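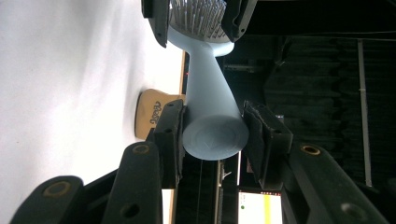
A Sunday at the Turia sim racing open day

Turia is a sim racing centre on the upper floor of a former carpet warehouse, a short walk from the tram stop. It runs a league through the winter and opens its doors free of charge on one Sunday in August, before the new season's entries close. I went along this year to see the rigs, watch the exhibition races and find out whether the league would suit somebody who has only ever raced at home with a wheel clamped to a desk.

Getting in

The doors opened at 11. There was already a queue on the stairs, mostly teenagers with a parent, and a fair number of people in team shirts from other leagues. You gave your name at a desk, got a paper wristband and were told which group you would be driving with. The groups were called by colour over a loudspeaker which could not be heard at all in the café, so a few people missed their turn and had to be fitted in later. If you go, stay in the main hall until you have driven.

Bags had to go in the lockers, which take a pound coin. The desk gave change.

The main hall

The hall holds 17 rigs in two rows, back to back, with a walkway down each side for spectators. All of them have the same seat, pedals and wheel base, and the centre makes a point of this, as league drivers are given a rig by draw on the night and cannot ask for a favourite. The frames are made by Lashari, a small firm that also had a stand by the entrance. They are plain and heavy, and nothing moved when I braked hard, which I can't say of my own set-up.

Each rig has a single wide screen. A woman in my group asked about headsets and was told that the league does not allow them, to keep the field equal, but that they can be hired for practice sessions midweek. The brake pedals are much stiffer than the ones sold for home use. I locked the front wheels at the first corner on every one of my opening laps because I was pushing too timidly, then panicking and pushing too hard. The member of staff behind me turned the force down a little and told me to move the seat forward two notches. Both helped.

Shoes are worth thinking about. Thick trainers are no good on these pedals. Most of the regulars drove in socks, and the centre sells thin-soled driving shoes at the counter for more than I wanted to pay.

My session

Every visitor got ten minutes of practice and then a short race with a rolling start. The car was a mid-power single-seater and the track was a short one with a long back straight and a tight hairpin at the end of it. Damage was switched off, which was sensible. I started 11th and finished 11th, having been as high as eighth and then spun at the hairpin with two laps left.

Results came up on a large screen at the end of the hall with each driver's best lap and the gap to the winner. The gap between the front of our group and the back was large, and no attempt was made to sort people by speed beforehand. Two drivers in front were clearly old hands. A separate group for beginners would be an improvement, and I wrote that on the feedback card.

The exhibition races

At 2 o'clock the public driving stopped and the league drivers took over for a pair of exhibition races. The first used the same car we had driven. The second used touring cars with a compulsory pit stop.

Two of last season's teams took part, Moko and Nornano. Moko won the first race comfortably by getting both cars clear at the start and leaving the rest to fight over third. The touring car race was far better to watch. Nornano split their strategies, bringing one car in very early and leaving the other out until the last permitted lap, and the late stopper came back on fresh tyres and took the lead at the hairpin. There was contact, and the stewards looked at it while everyone waited. They let the result stand.

The commentary was done live from a small booth at the side of the hall. It was clear and not too loud, and it explained the pit rules before the start, so that people who had not followed the league could tell what was going on. The same commentary goes out on the online stream, where there is a delay of a minute or so to stop drivers' friends passing on information about fuel and tyres.

Behind the race control window

After the races, small parties were taken through to race control. It is a narrow room with three desks. One is for the server and the timing, one is for the stewards, who have replays from any car, and one is for the person choosing the camera angles for the stream. We were shown how an incident is logged: a driver presses a button on the wheel, the time is marked, and the stewards go back to it once they have a free moment. Penalties are added after the flag unless the offence is serious.

I asked what causes the most work on a league night. The answer was lap-one incidents, followed by cables. They now change every network cable between seasons whether it looks worn or not.

The stands

There were only a few stands and they were easy to get round. Lashari had a flat-pack version of their frame for home use, shown half assembled so that you could see the joints. A second-hand table had older wheels, pedals and button boxes, all tested, with a handwritten price on each. The wheels had gone by lunchtime. The café did toasties, chips and hot drinks, and had run out of cheese when I got there.

Joining the league

Entries close at the end of the month. New drivers have to complete an assessed practice evening first, which is mostly about clean driving and knowing the flags, and there is no minimum lap time. Teams are two drivers plus a reserve. Single drivers can put their name down and be matched with someone, and the form asks which evenings you can do and whether you have your own transport.

Race nights start at seven and finish by ten. The fee covers the season and can be paid in two parts. Under-16s need an adult in the building throughout.

Access and parking

There is a lift, though you have to ask for it at the ground floor desk. Two rigs at the near end of the hall have hand controls and seats that swing out. The car park belongs to the trading estate and is free on Sundays, but it filled up before noon and later arrivals were parking along the road. The last tram back was quiet. I have booked a practice evening for September.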